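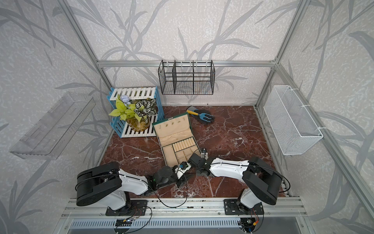 Wevik puts two-arm cell back in service after cable and rail work

Wevik returned its two-arm handling cell to service on Monday after a maintenance stop that covered the arm mounts, the cable runs and the gripper calibration. The cell is used for small-object tasks such as opening and closing boxes and placing items in divided trays.

Both arms are mounted on a single aluminum rail along the front of the workspace. During the stop, technicians loosened each base, cleaned the rail and retightened the bolts to 5 Nm. The left base had crept toward the center over several months of use, and the two arms no longer agreed on the position of a shared reference point. The bases were reset against a fixed stop and the offsets measured again.

The cables along both arms were removed and rerouted with more slack at the elbow. Wevik had logged intermittent dropouts on the right arm since July and traced them to a connector that was pulled tight when the arm reached across the work area. The connector was replaced. A run of 2000 open-and-close cycles, split between the two grippers, finished at 1755 with no lost packets.

Service intervals have been changed as well. Gripper zero is now checked every 900 cycles, and the mounting bolts are checked at the same time. The earlier schedule called for a bolt check once a quarter.

The control software, supplied by Upadhyay, was left at its current version. An update that adds a minimum distance between the two grippers is being tested on a second cell at the Stellus site. Wevik said it will install the update once that cell has completed the same cycle test.

Baskets and shelves on the side and back walls stay in place during servicing, but their positions are measured again before the cell is released.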